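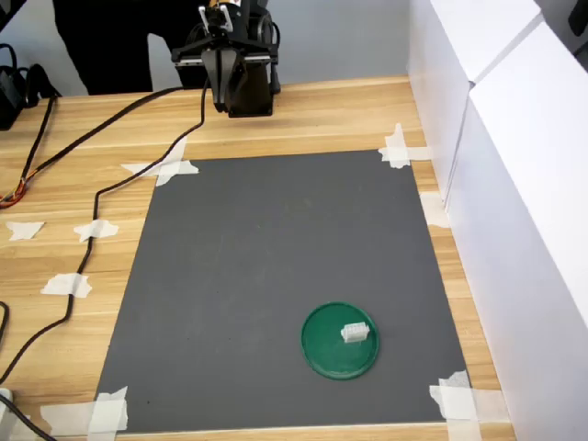 Kapitel 4: Schankverlust und Wareneinsatz an der Bar

10.9.22
Von Karlijn Smits und Cor Groen

Wer hinter einer Bar arbeitet, lernt zuerst Rezepte. Wer eine Bar führt, muss wissen, was aus der Flasche wird, bevor ihr Inhalt im Glas ankommt. Zwischen Einkauf und Verkauf geht immer etwas verloren, und je nach Betrieb fällt dieser Verlust kaum auf oder er frisst den Gewinn eines ganzen Abends. Das Kapitel behandelt, wie Schankverlust entsteht, wie er gemessen wird und wie er in die Kalkulation eines Getränks eingeht.

4.1 Grundbegriffe

Unter Schankverlust verstehen wir die Differenz zwischen der eingekauften und der verkauften Menge eines Getränks, soweit sie beim Ausschank entsteht. Dazu gehören Reste in der Flasche, verschüttete Mengen, falsch gemixte und zurückgegebene Getränke sowie alles, was über das Maß hinaus eingeschenkt wird. Bruch im Lager und Diebstahl zählen wir nicht dazu. Sie werden in Kapitel 6 unter Schwund behandelt.

Der Wareneinsatz ist der Einkaufswert der Zutaten, die für ein Getränk verbraucht werden. Er wird ohne Umsatzsteuer angesetzt. Setzt man ihn ins Verhältnis zum Nettoverkaufspreis, erhält man die Wareneinsatzquote. Viele Lehrlinge verwechseln die Quote mit dem Aufschlag -- die beiden Größen haben zwar dieselben Ausgangswerte, beantworten aber verschiedene Fragen.

Die Sollausbeute ist die Zahl der Portionen, die sich rechnerisch aus einem Gebinde gewinnen lassen. Die Istausbeute ist die Zahl der Portionen, die tatsächlich verkauft wurden.

4.2 Ein Fall aus der Praxis

Die Bar Plitska in Wirnbridge bietet einen Wermut des Hauses an, der pur auf Eis serviert wird. Er kommt in Flaschen zu 1.000 ml, eine Portion hat 50 ml. Die Sollausbeute beträgt also 20 Portionen je Flasche. Der Betriebsleiter Nivaldo Leite rechnete zunächst mit genau diesem Wert und setzte den Preis danach fest.

Im Februar wurden vier Flaschen geleert. Nach der Sollausbeute hätten 80 Portionen in der Kasse stehen müssen. Gebucht waren 72. Die fehlenden acht Portionen entsprechen einem Schankverlust von 10 Prozent. Leite hatte in seiner Kalkulation 2 Prozent vorgesehen.

Er ließ daraufhin eine Woche lang jede Flasche vor und nach der Schicht wiegen. Der größte Teil der Abweichung fiel in die Stunden nach 22 Uhr, wenn ohne Messbecher eingeschenkt wurde. Ein kleinerer Teil waren Kostproben an Gäste, die niemand gebucht hatte. Solche Proben sind zulässig, sie müssen aber als Eigenverbrauch oder Werbung erfasst werden. Sonst erscheinen sie als Schankverlust und verfälschen das Ergebnis.

4.3 Berechnung

Für den Schankverlust in Prozent gilt:

Schankverlust = (Sollausbeute - Istausbeute) : Sollausbeute x 100

Der Wareneinsatz je Portion wird mit der Istausbeute berechnet. Kostet die Flasche netto 18 Euro, ergibt sich bei 20 Portionen ein Wareneinsatz von 0,90 Euro. Bei 18 Portionen je Flasche, dem Mittelwert aus dem Beispiel, ist es 1,00 Euro. Der Unterschied wirkt klein. Er betrifft aber jedes Glas, und bei teureren Spirituosen wächst er entsprechend.

Bei Mischgetränken wird jede Zutat einzeln gerechnet. Zitrussäfte haben eine schwankende Ausbeute, hier arbeitet man mit einem Mittelwert aus mehreren Pressungen. Die Garnitur gehört ebenfalls zum Wareneinsatz, auch wenn sie in den meisten Rezeptkarten ohne Menge steht.

4.4 Messen und Wiegen

Angebrochene Flaschen kann man nach Augenmaß schätzen oder wiegen. Das Schätzen in Zehnteln geht schnell und reicht für eine Zwischeninventur. Genauer ist die Waage. Vom Bruttogewicht wird das Leergewicht der Flasche samt Ausgießer abgezogen, der Rest wird über die Dichte in Milliliter umgerechnet. Liköre sind wegen des Zuckers schwerer als Wasser, klare Spirituosen leichter. Eine Tabelle mit Richtwerten steht im Anhang B.

Kommentare

Wenjie Jiang
In 4.3 wäre ein Beispiel mit Fassbier gut. Beim Anstich und beim Spülen der Leitung geht bei uns mehr weg als bei allen Flaschen zusammen.

Theophilus Ametepe
Ich unterrichte damit in Gillton. Die Klasse hatte Mühe mit der Abgrenzung zum Schwund, weil Kapitel 6 erst im zweiten Halbjahr drankommt. Ein Kasten mit den beiden Definitionen nebeneinander würde helfen.

Bashir
Fehlt Anhang B nur bei mir? Nach Anhang A kommt gleich das Register.

Cor Groen
@Bashir: Der Anhang wird noch gesetzt. Fassbier kommt in 4.6, mit eigener Rechnung für die Leitung.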